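Workshop > Notebook > Fork and shock work

05/07/2025, by the suspension bench, Mokdale
2 min read

Fork from the Pukimby trail bike is open again. The rider says the front is harsh on small stones but dives when he brakes. I measured the oil level first and it was 152 mm on both legs, so the level is not the problem. The oil itself was grey and smelled burnt. I think it was not changed since October. 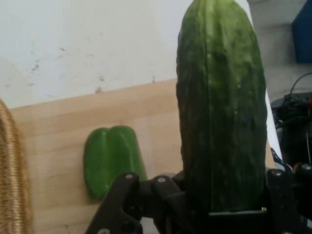
Compression stack on the left leg has two bent shims. I replaced them with new ones of the same thickness and wrote the order on the bag. The Zepeda seals went in without trouble, but please warm them in the hand before fitting, they are quite stiff. The inner bushing has a little wear at the front side. I left it, the customer must decide.

Rebound now at 12 clicks out. In the old notes it was 14, but that was with the thinner oil.
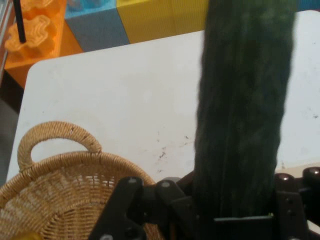 For the shock I am less sure. Nitrogen was at 200 psi this morning and the same after lunch, so the bladder holds. The Gumik spring feels too soft for his weight, and with two more turns of preload the sag is still too big. I will ask for the next rate up and not add more preload. The colour mark on the spring is gone, so I must measure the wire before I order.

Still to do: torque the lower clamps, clean the dust caps, write the invoice.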